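Bench notebook – October, 9:40 a.m.

Subject: does changing the capo move the intonation as much as people say, or are we all pressing too hard?

Picking this up from where the last entry stopped. The claim going around the shop is that the new Mayrhofer capo "keeps the guitar in tune" on every fret. I don't believe any capo does that, so I wanted numbers from our own guitars before we start repeating it to customers.

Guitars: the Pundbridge dreadnought (the one with the filled pickguard crack, not the one in the window) and the small-body Tavach. Both have fresh light-gauge strings, stretched and left overnight. Tuner is the Tiner clip-on, checked against the fork. It reads the fork dead on, but it jitters on a low E for the first second after the pick, so I let every note settle before writing it down. Anyone repeating this should do the same or the E numbers will look worse than they are.

Method, such as it is. Tune open. Put the capo on at fret 2, straight behind the wire, no retuning. Play each string with the same pick, medium attack, write down the cents. Take it off, check the open strings again, put it back on. Then the same at fret 4.

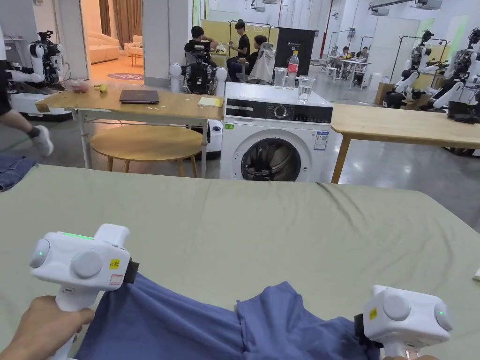 First pass on the dreadnought at fret 2: everything sharp, which I expected. Low E and A were the worst, the plain strings barely moved. The old spring capo gave nearly the same pattern. The screw-type Mayrhofer was better only when I backed the screw off until the D string just stopped buzzing. Tightened the way most people would tighten it, I couldn't tell the two apart on the readout.

So the gain is in the adjusting, as far as I can see. A spring capo squeezes as hard as its spring wants to. A screw lets you stop early. That's an old argument for screw capos and has nothing special to do with this one.

Benedicta Abubakari thinks I'm being unfair. Her point is that the pad on the Mayrhofer is curved closer to the fingerboard radius on the dreadnought, so the outside strings don't need the extra squeeze. Fair enough on that guitar. The Tavach has a flatter board, and there the curved pad did the opposite: the middle strings were clamped hard and the high E buzzed until I gave it another half turn. By then the G was sharp enough to hear in an open-position D shape.
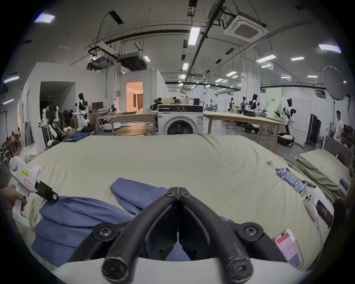
Placement mattered more than brand. Sliding the capo back toward the middle of the space between frets pushed every string sharper on both guitars. Setting it slightly crooked, with the bass side farther from the wire, was the single worst thing I tried. I suspect half the complaints we get about capos are this and nothing else, though I can't prove it from one morning at the bench.

Fret height is the other thing. The Tavach has tall wire, and it punishes any extra pressure. The dreadnought is worn low over the first few frets and forgives a lot. If we'd only tested on the dreadnought we would have come away thinking the capo was wonderful.
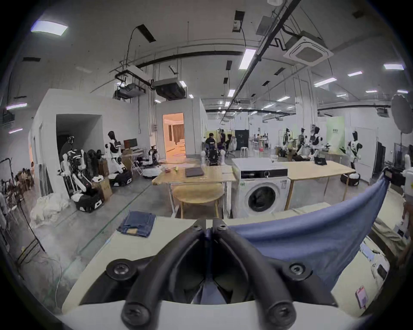
Should you retune after putting a capo on?

Check the tuning every time and touch up whatever is off, with the capo already in place. Pull each string gently away from the board first, to even out any drag from where the pad grabbed it. Then check again once the capo comes off, as the strings you lowered will now be flat.

Sound, since somebody will ask. The leaflet talks about "full open tone." I recorded the same G shape with both capos at fret 2 and played the clips back to Benedicta without saying which was which. She picked wrong, then right, then refused to guess. I couldn't do any better when she ran it for me. The level meter app was no use. The difference between two of my own strums was larger than anything between capos.

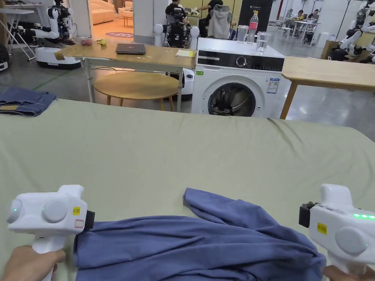
I also looked at the hertz figures up in the 1000 to 2000 range, where Benedicta thought she heard more "ring." There's a small bump in one clip and it's missing in the next one with the same capo. I'm calling that pick angle until I see it repeat.

Problems with all this:

One player, one pick. My medium attack drifts when I get tired, and the fret 4 readings came last.

The room warmed up through the morning. Open strings on the Tavach had gone slightly flat by the end, so the late numbers flatter both capos.

The spring capo is an old one and its pad has a groove under the B string. A new one might do better. It ought to be tested before anyone says the screw type wins.

To do: level the nut slot on the Tavach low E before the next run, it's high and is adding its own sharpness at the first fret. Borrow a 12-string if one comes in. Try the partial capo on fret 4, where Benedicta says the trouble really starts. Leave the display card for the Mayrhofer in the drawer for now. If a customer asks, say it's well made, the screw is smooth, and they still need to tune.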